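Marble-look sheet on a kitchen worktop: how do I stop it sliding, and what about the front edge?

Posted August 17, 2026 by Tahmineh Tabrizi 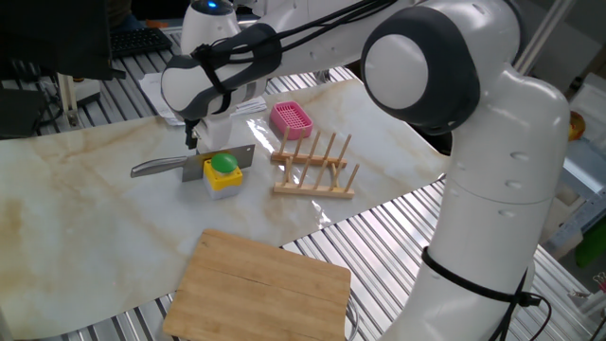 I want to keep the marble-patterned sheet because it wipes clean and looks better than what is under it. My problem is the front. The surface below is ribbed metal, so the sheet only touches the tops of the ribs, and it creeps toward me when I cut bread. The cutting board is bamboo with rounded corners and it ends up half on the sheet and half off, over the front edge. Then it rocks.

I also have two small wooden dish racks, the kind with slanted dowels, and they walk around when I pull a plate out. A cleaver has to live somewhere too. At the moment it goes wherever there is space.

I rent, so no glue and no screws. Has anyone fixed a sheet to ribbed metal without leaving marks?

Drurnomitz

Don't try to tape it straight to the ribs. I did that last November and the tape let go along the whole front in 9 days.

What worked for me was a layer of rubber shelf liner between the metal and the sheet. Buy the open mesh type, cut it a little smaller than the sheet all round, and lay it flat before you put the sheet back. Clean the metal with dish soap first and let it dry completely. If the sheet has a curl in it, roll it the other way overnight.

For the board, move it back until all of it is on the sheet, or bring it forward until all of it is off. Half and half will always rock, even with a thin sheet. A damp dishcloth under the board holds it well enough for bread. Wipe the bamboo and stand it on its edge afterward so water doesn't sit in the seams.

The dish racks can go on the same liner. I cut two strips, one for each rack, and they stay put. I would put them against the wall, one behind the other with a gap, so the pegs don't catch each other when you lift one.

Priveo

Get a magnetic knife strip for the cleaver. Some of them hold with removable pads, check the weight on the packet.

Zestach

Agree with the liner. Mine was a roll 200 cm long and I had plenty left for the drawers. If you go the removable pad route for a knife strip, test it with something you don't mind dropping. I wouldn't trust pads with a heavy cleaver. A wooden block or a blade cover in a drawer is safer, and neither one needs the wall.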